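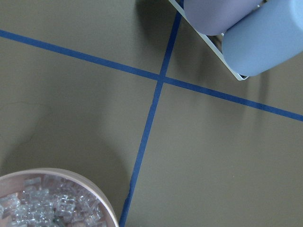 In praise of the proper plate

I have been thinking a good deal lately about eating standing up, mainly on account of doing so much of it. Breakfast over the sink, half a sandwich on the way to the bus, a handful of something from the cupboard at four in the afternoon while the kettle boils. I don't suppose I'm unusual. When I worked at Lakent there were 269 of us in the building and a canteen with perfectly good chairs, and most days you could have had your pick of them, with everyone upstairs dropping crumbs into their keyboards and feeling rather hard done by.

My grandmother, who kept house in Skedano for most of her life and had very little money to do it with, would have been horrified. She had a rule that anything you ate went on a plate. A biscuit went on a plate. A boiled egg had its cup and the cup went on a plate as well, and if you were given an apple you were given a small knife with it and you sat down until you had finished. As a child I found this a terrible waste of washing-up (I was usually the one doing it) and I grumbled about it all the way through my teens.

I've come round to her way of seeing things, and I'd like to argue for it, though I know how fussy it sounds. A plate makes you stop. You have to reach it down, put it somewhere and then put yourself somewhere near it, and by the time you've done all that you have more or less agreed to have a little meal. The food hasn't changed at all, but you have started paying attention to it – and I think a great many of us are hungry mostly for a bit of attention, our own included.
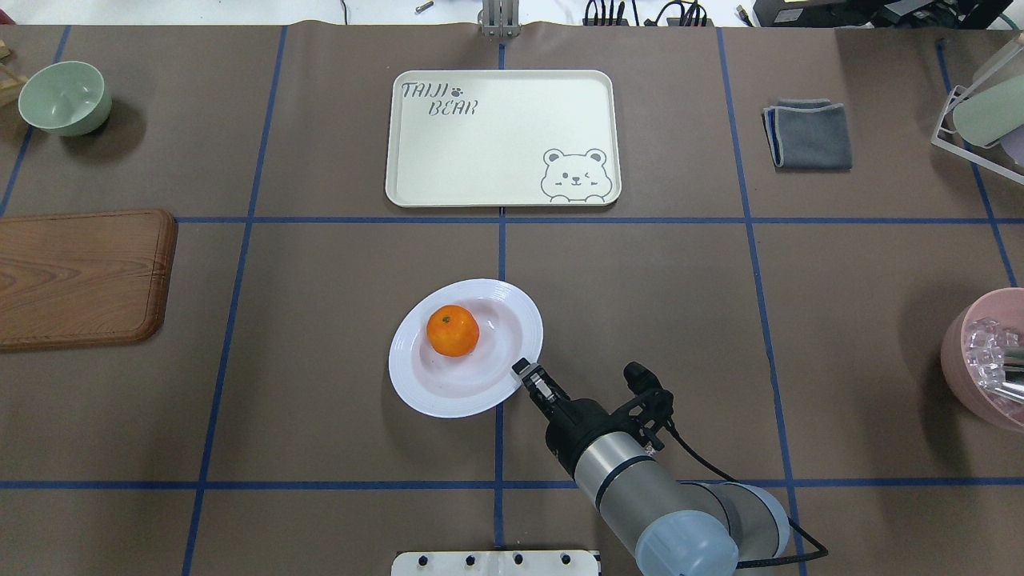

Fruit gains more from this than anything else, I find. We treat it as a duty, something to be got down quickly between other things so that we can say we've had it. But peel a mandarin at a table, slowly, with somewhere to put the peel, and it takes a good five minutes and scents your fingers until bedtime. Eat the same one while hunting for your keys and you will hardly remember it by the front gate.

People will say they haven't the time, and I do have sympathy. Anyone with small children or a long shift is entitled to eat however they can manage, and I wouldn't dream of wagging a finger at them. A friend of mine on the wards gets 13 minutes on a bad day and spends half of that walking to the machine. That seems to me a complaint to be taken up with the people who write the rotas, and I hope somebody does. The rest of us, though, are often saving minutes that we go on to spend looking at our telephones.

Nor does it need to be smart. I own nine plates and no two of them belong together, and the one I like best has a chip in it that I turn away from myself out of politeness. No cloth, no candle, no special cutlery. I only mean that you might clear a corner of whatever table you have, push the post to one side and sit down with your bit of cheese or your orange as if somebody had brought it to you. My grandmother would also want you to rinse the plate straight afterwards, and I'm afraid I still leave mine until the morning.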